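Main page Contents Clubs Competitions Projects Random article
Search Search this site Go

Masora Household Robotics Club

The Masora Household Robotics Club is a student club for robotics and automation, open to anyone enrolled at the Masora evening school, whatever course they happen to be taking. It is best known for its long-running Laundry Project, in which members teach a machine to handle clothing and bedding, and for its friendly yearly contest against the neighboring club at Sterkari. Members usually call it simply "the Household", and older members still use the name Falcão, after the club's first robot.

History

The club was started by Nuno Bettencourt, who taught electronics at the school and who had grown a little tired of seeing his students build line-following cars term after term (he was fond of the cars, and several of them lived on his windowsill for years). He put up a notice asking who would like to build something that could help at home, and nine students came to the first meeting. Among them was Celeste Cordeiro, who later took over as club leader and held the post longer than anyone before or after her.

Falcão, the first robot, was a slow, heavy arm bolted to a kitchen cart. It could lift a dish towel and set it down again, and for its builders that was a thrilling thing to watch. Its successor, Zerkis, was lighter and had two arms, and most of the club's teaching still happens around it.

Activities

Meetings are held on Wednesday evenings and run for 2 hours, though they have a way of spilling over into the hallway and then into the parking lot. New members spend their first weeks learning to solder, to wire a motor safely and to write short programs. After that they choose a group. The hardware group, long guided by Adelino Carvalho, looks after the arms and fingers, while the software group works on the programs that decide where a hand should go next.

The club also lends out hand-held grippers, so that members can practice and record everyday tasks in their own homes and bring the results back to share. Dues are kept low, and students who can't manage them are welcome to help with the spring cleanup of the workshop instead.

The Sterkari contest

Each January the club meets Sterkari for a day of household challenges, drawn from a hat in the morning. A team may score up to 50 points, with 40 needed to reach the final round. Fernanda Guerreiro wrote the present rules, which give extra credit for gentle handling – a torn pillowcase loses more points than a slow fold.

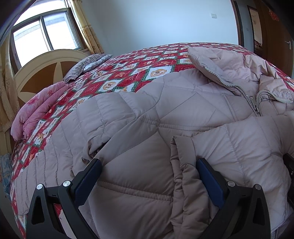
The Laundry Project grew out of a talk that Napaporn Hemmin gave to the club on why soft things are so hard for robots. A block or a cup keeps its shape when it is picked up, she explained, but cloth sags, bunches and slides, and a puffy garment is harder still. Members begin with flat towels and work their way up to winter clothes, where a good grip often starts at the edge: on a quilted jacket with its zipper open, the hem can be pinched into an upright fold between the gripper's two blue pads. Sleeves come later in the course, and hoods are left to the second year.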